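## Packing a mixed snack bag for a gift

I make these bags every winter for friends and for my neighbors in Flinley. It is easy work, but the order matters a little, so I write it down.

1. Choose a strong paper bag with handles. One from a restaurant or a shop is fine if it is clean inside.
2. Put a folded towel on the table. Small candies roll away very easily on a smooth tablecloth, and a soft microfiber towel holds them.
3. Open all your big packs and pour the single pieces on the towel in one heap. Do not sort yet.

At this point I always take too long, because I want to taste everything. Please be stronger than me.

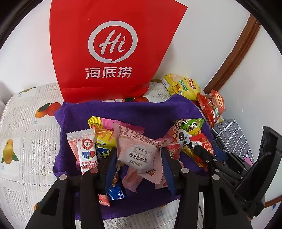 Now take out the flat packets, for example nougat or snowflake crisp (雪花酥). They break when something heavy lies on them, so keep them to the side until the end.

4. Long sticks go in first, standing along the wall of the bag.
5. Fill the middle with bags of fried snacks. Do not press the air out.
6. Add the flat packets, standing up.
7. Drop the small candies on top - they find the holes by themselves.

For one adult I count 32 pieces, and for a child 8 is enough. Check the date on each wrapper, and leave out anything with less than 2 months left.

Fold the top of the bag once and close it with tape. Keep it away from the heater.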